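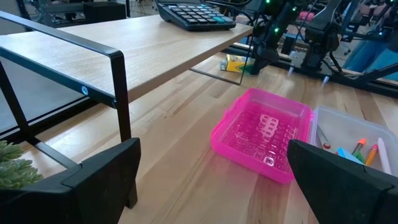 ## skernon-tidy: two-arm desk tidying, raw and filtered episodes

Data card, maintained by Musa Tamuno and Ditte Oddsson. Current as of December 31, 2021.

The set was recorded to train and test the Skernon planner on sorting stationery into open plastic containers. There are 2,523 raw episodes. The filter in `tools/prune.py` drops episodes with missing joint states and leaves 2,425.

### Streams

- `wrist_l`, `wrist_r`: colour, one camera per gripper
- `side`: colour, fixed
- `top`: colour, whole table and both arms
- `joints`: position and commanded position, 50 Hz

Both wrist views include the fingers. Do not crop them out, as the grasp head uses the fingertips as a reference.

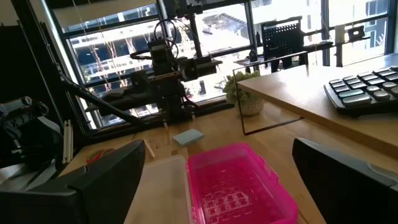 Timestamps come from the host clock. The loader resamples all streams to the joint clock and rejects any pair more than 100 ms apart. Set `strict=False` to keep those pairs and get a warning instead.

### Known problems

Translucent containers give the segmenter trouble. Masks often leak through the walls on to the table, and objects inside get split in two. Window light makes this worse in `side`.
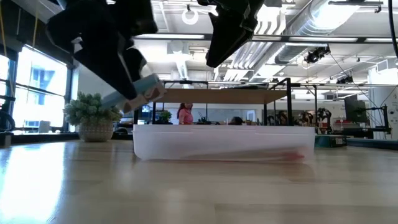
*`side` view: left gripper holding a light blue and white object over the translucent bin.*

Labels for objects seen through a wall carry `occluded: 1`. Hanne Eyvindsson relabelled these in May; anything older uses the Trutside scheme and must be converted with `tools/relabel.py`.

### Calibration

Extrinsics are stored per session in `calib/`. Load the file named in the episode header, never the newest one.

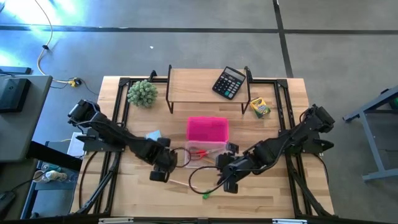 The `top` extrinsics are given in the table frame, with z up. The planner expects the left arm's base frame, so pass `--frame base_l` when exporting.

### Contact

Report bad episodes to Roksolana Zhuravel with the episode number and the stream name.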